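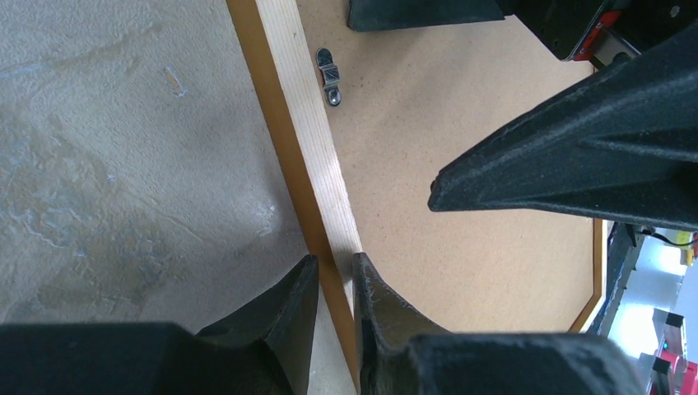 How to write a short book review (for the newsletter)

Quick version, deadline is end of September.

Read the book first. All of it. Pencil in hand, page numbers on a bookmark.

Opening line: title, author, what kind of book. If it's part of a series say which one. Dont start with your childhood.

Length is 186 words, tops. The Cotura capsule slot won't hold more and I will cut from the bottom.

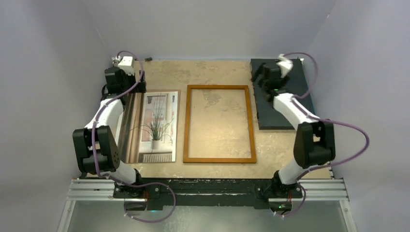

Next, the plot or argument. Two sentences. No endings! For history or biography, give the years covered and where the author got the material.

Then your opinion. One good thing, one weak thing, a short quote for each. Check quotes against teh finished copy, proofs change.

Last, who would like it. Be specific. "Fans of backstage memoirs" is fine, "everyone" isn't. 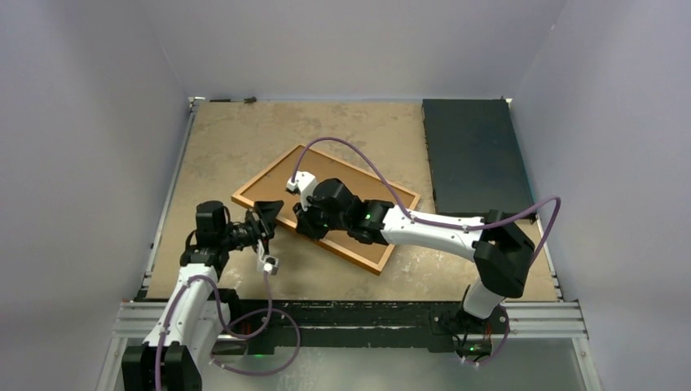

Vol. 14, p. 60

Credit line goes at the end: title, author, publisher, page count. Like so:

Trekunano Nights, Michiels Press, 60 pp.

Read it out loud once. Fix whatever you trip on. Then send, plain text, no attachments please.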